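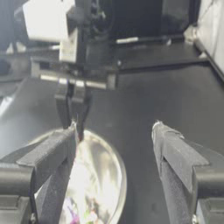 Need a candy container for the front counter before the holiday rush and I'm going nuts over something this small. Shop is in Pitville, walk-in alterations, people wait a few minutes and want something to grab. Individually wrapped stuff only. I'm leaning toward the clear oval one because you can see what's in it from the side, even a bit of purple and green down low shows up ok. But it's SO shiny. With the lights on, most of the wall goes silvery and you get glare where the candy should be. So do I stay clear or go for something solid color? Budget is 30 bucks total and that includes the candy.
- hkostiuk, 1 Dec 2025

maribel_e
clear. always clear. people don't stick their hand in something they can't see into. we had a ceramic crock at the dentist office (yes, I know, candy at the dentist) and it sat there full for weeks. swapped it for a clear one, had to refill all the time

threadbare_lu
Disagree. Clear looks great full and sad at the bottom. Once you're down to the last few it looks like leftovers and nobody wants to be the one taking them. Low basket, cloth napkin in it, done. You can bunch the napkin up as it empties.

hkostiuk
Hm the napkin thing is smart. But baskets get dusty and I already have enough lint in there, believe me

threadbare_lu
so wash the napkin?? you own sewing machines, make five

khadija.h
For the glare, move it. Don't buy anything. If your light is right overhead, a shiny rim is going to catch it wherever, but slide it back under a shelf or to the side of the register and most of it goes away. Also wipe it with a microfiber, not paper towel. Paper towel leaves little scratches and those catch light too. I did that to a whole set before I figured it out.

maribel_e
+1 on microfiber

gaspard_s
What size opening is everybody using? I have a Lerkholm jar with a lid and its a pain, adult hand barely fits and kids get stuck. I mean actual stuck. Wide and shallow is the way to go. Skip the lid too. A lid tells people to ask first.

hkostiuk
No lid, agreed. OK so now the candy part. Tried a few things last week, peppermints got left behind, the butterscotch my mother in law likes got left behind, the fruit chews were the only thing that moved.

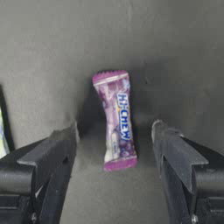
So I want to buy mostly those, a bag of 100 if I can find one that isn't crazy priced, and then maybe a few hard candies for people who don't want chewy. My worry is color. If it's all one flavor the bowl looks like one lump. If it's mixed everyone picks out the grape and I'm left with whatever nobody likes.

gaspard_s
grape goes first?? at my place it's the LAST one. mango goes in a day

maribel_e
grape person here, sorry Gaspard. I'd go for the purple wrapper every time

khadija.h
Don't put the whole bag out. Half fill it, keep the rest in a drawer, and top up with whatever color is running low. Takes 2 seconds in the morning. Threadbare's right that an almost empty clear bowl looks bad so don't let it get there.

threadbare_lu
thank you, finally

threadbare_lu
also hard no on chewy candy in a shop with people's wedding dresses in it. I did alterations for years. Somebody unwraps one, sticks the wrapper on the counter, next customer lays a silk skirt on top. Hard candy melts in a pocket but at least you can chip it off

hkostiuk
Fair. I was going to put a little trash thing right by it for wrappers. Is that gross looking

maribel_e
not if it matches. small cup, lined. empty it at lunch and closing

gaspard_s
Clorkis has desk bins with a swing top, ours is fine. Don't get the tall skinny one, tips over if you breathe near it.

lucyna_sz
Jumping in late, I run a tailor counter too. Candy goes at the door end, garments at the other, that solved it for us. Had ours out since June and no stains yet. The one thing I would change is weight - light containers slide when people dig around in them. Put a couple of those stick-on rubber feet underneath. Hardware aisle.

khadija.h
yes the feet! museum putty works too if you never move it

hkostiuk
Ooh didn't think of sliding. Counter is slick. OK going with clear oval, no lid, rubber feet, off to the side under the thread rack. Trash cup next to it. Fruit chews plus some hard ones, half full.

threadbare_lu
And the napkin

hkostiuk
NOT the napkin

threadbare_lu
you'll be back. what about allergies btw, do you keep the outer bag so people can read the ingredients? somebody asked me once and I'd already thrown it out

hkostiuk
Had not thought of that. Will cut the panel off and tape it inside the drawer. Does anyone know if Shawky still sells the small rubber feet in the 2 packs or is it only the big sheet now

gaspard_s
only saw the sheet last time I went but that was the one by the highway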